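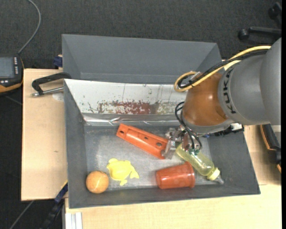 My second winter in Zestutbridge, and I still say the name wrong. The people here swallow the middle of it, so that it becomes almost "Zesbridge", and when I pronounce every letter the bus driver looks at me with great patience. I moved here in January, which everybody told me was the worst month to arrive. I think it was a good one. After January the town can only become nicer.

I wanted to write today about learning to swim, because I promised Constanza I would write it down before I forget how it felt. I am forty-four years old. Where I grew up there was a river, but the river was for washing and for boats, and children who went in deep got shouted at by every adult on the bank. So I never learned. For many years I had a set of answers ready when friends invited me to the beach. I had a cold, I had forgotten my towel, I preferred to watch the bags. I have watched very many bags in my life.

The beginners' class for adults is on Saturday at seven in the morning, when the pool is not yet open for families. The teacher is Gert Mthembu. He is a big man with a quiet voice, and you must go close to him to hear it, and I suspect that he does this on purpose so that we leave the wall. On the first morning he did not ask us to swim. He asked us to put our faces in the water and breathe out. I could not do it. I put my chin in, then my mouth, and then my whole body decided that it was enough for one day.

Loan Triệu was next to me and she had the same problem, only with the nose. We made an agreement that we would go under together when one of us said "now", and then neither of us wanted to be the one to say it. In the end Loan said it in Vietnamese, which I do not speak, but I understood very well.

It is a strange thing to hear your own bubbles. I had expected silence under the water and it is quite noisy there, like a kettle in another room.

After this I practised breathing out in the washbasin at home. I know that it sounds foolish. I filled the basin with warm water, put my face in it and counted slowly. The water at the pool is not warm, so the first time I tried the same thing there I came up coughing, but by the third lesson I could do it without holding the rail.

Floating was the next difficulty. Gert says that the head is heavy and if you lift it to see where your feet are, the feet go down. I understood this sentence immediately and my neck did not understand it for a month. Ramiro Cabello, who learned in the same class the year before and sometimes comes early for the lanes, told me to look at the ceiling and choose one lamp. I chose the lamp above the clock. I know that lamp now better than any lamp in my own flat. One morning I was looking at it and noticed that Gert had taken his hand away from under my back, and of course then I sank.

But I had floated before I sank. I telephoned my mother in the evening to tell her and she asked if I had dried my hair properly.

Now I can swim one length with a kind of front crawl and, on a good day, 2 lengths of breaststroke, with a long rest between them at the deep end. My legs still do something different from what I ask them. Loan is faster than me, and she has bought goggles with dark glass and looks very serious. In spring we would like to try 100 metres without stopping. Gert only nodded when we told him, so I don't know if he thinks it possible.

Some practical things, if you are an adult who is thinking about it. Eat a little before, but not bread. Take a coin for the locker – the machine by the entrance does not give change. Bring a hat for the walk home, because wet hair in this town in winter is no joke and my mother was right about it. And tell the teacher on the first day that you are afraid. I didn't, and he knew anyway, but I lost two lessons pretending to adjust my swimming cap.

Next time I will write about the soup recipe that several of you asked for. I have to find the paper first.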